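Slide 4: Sorting a deceased estate, Foltport

Start with the paperwork, leave the furniture for later. Bivgate took in 783 boxes last year and the wills were rarely in the first one opened.

Mention Yuk-lan's rule: every drawer gets emptied before anything is valued or moved.
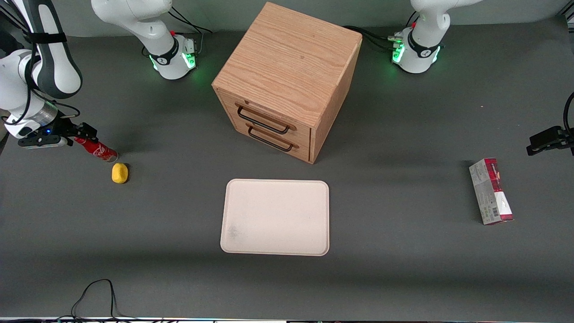 Next, the family meeting. Keep it under two hours. Ask who wants what in writing, by Sunday if possible. Disputes over items worth less than $2,000 are the ones that drag on.

Hand over to Borghild for probate fees. Questions at the end, 6 minutes.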